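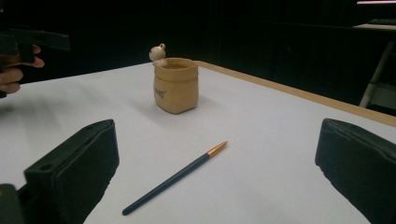 Has anyone here paid for one of those furniture protection treatments and gotten anything out of it, as in a claim paid or a stain that truly didn't set? We bought a Prelow table from the Lirnolier store outside Coppens, and before the salesman would let me get to the register I had to sit through the talk about Fluviris, a spray-on coating plus a five-year "care plan." The table has a smooth white top and a light wood strip along the edge, so I was told I was "exactly the customer" for it, white being white and wood being wood. The plan is $22 a month if you pay as you go, or $500 up front. The table itself was $600. I said I'd think about it and they gave me until the end of the month to sign up at the "new purchase rate."

What bothers me is that I can't get a straight answer on what the stuff does. The brochure says it "bonds at the surface level" and "resists everyday household spills." Well, so does the table, as far as I can tell. I asked whether it covers scratches and was told yes, then I read the plan and it says accidental scratches from a single incident reported within 2 days. I asked whether it covers the wood strip and the guy said it covers "the whole piece," but the plan says "primary surface." Is the strip a primary surface? He didn't know and offered to ask the manager, who was at lunch.

My sister-in-law swears by these plans, but hers was for a couch, and she has never filed a claim. She just feels better. I don't want to pay $500 to feel better.

We have two kids, plenty of markers, and a habit of putting hot pans where they don't belong. So I'm not saying nothing will happen to this table. I'm asking whether this plan would help when it does.

Posted by stillreadingthelabel, Aug 9, 2023

mudroom_annex

I sold furniture for a while (different chain, same kind of plan) so take this for what it's worth. The coating and the plan are two separate things and they like to blur them together. The coating is a bottle. Somebody in the back wipes it on, or at some stores they hand you the bottle and you wipe it on. On fabric I'd say it can do a little something for a few months. On a hard white top I never saw a difference, and I used to do the demo with the coffee. The demo works on a bare table too. We just didn't do it on a bare table.

The plan is the part that costs them money, so that's where the fine print is. Look for these words in yours, because they were all in ours:

"Accumulation." If a stain built up over time, it's out. Most stains on a kitchen table built up over time, or the claims person will say they did.

"Single incident." You have to say what happened and when. "I came home and there it was" got denied almost every time at our place.

"Heat." Read whether heat marks are covered at all. You mention hot pans, and ours left them out completely unless you bought the next level up.

"Primary surface." The edge would be an argument. Get it in an email, with the model name, before you pay. If he won't put it in an email then you have your answer.

"Service, repair or replace at our discretion." This is the big one. What usually happened was they mailed the customer a cleaning kit. Then you had to try the kit and send photos, and after that a technician might come. I remember some replacements going through, mostly big tears on sofas. I don't remember one for a kitchen table, but I didn't see every claim.

Also do the arithmetic on the monthly price. $22 times 12 is $264 a year, so inside of three years you've paid for the table again. And $500 to cover a $600 table is a strange deal even if they paid every claim with a smile. Commission on the plan was better than commission on the table where I worked. I can't tell you how Lirnolier does it, but the guy kept you from the register for some reason.

The end-of-month deadline I wouldn't worry about. Call in November and see if they turn down your money.

pbj_on_everything

I have Fluviris on my dining chairs and they still look great, I would get it!! Very happy. We got it free with a promotion though and we mostly eat in the other room.

tenantofcoppens

I'm going to be less hard on it than the first reply, but not by much. I did file a claim on a plan like this once, for a ring on a dresser. It took five weeks and a lot of hold music and in the end a man came out, looked at it, and rubbed it with something out of a can. It did come out. He told me I could have bought the same can at the hardware store. So I suppose the plan worked, if you count it that way.

For what you're describing I'd put the money in an envelope, or just don't spend it. Trivets where the pans tend to land. A wipe-clean cloth for when the markers are out - the ugly kind with felt on the back. Wipe up juice when you see it. For marker on a white top, try dish soap first, then a little rubbing alcohol on a rag, and test it in a corner underneath because I don't know what the finish on a Prelow is and the store may not know either. Keep the alcohol off the wood edge, it can dull some finishes.

One more thing to check. You may already have a maker's warranty on the table for defects, things like peeling or lifting. Those shouldn't cost you anything, and I've seen stores talk about the paid plan as if it were the only coverage you get. Ask for the maker's paper separately. When I asked for mine it was in the box with the leg bolts.

stillreadingthelabel

Thanks. I emailed the store to ask about the edge strip and heat marks, yes or no on each. Got back a PDF of the same brochure. I'm going to pass on the plan and go look for that warranty sheet, assuming the box hasn't gone out with the recycling.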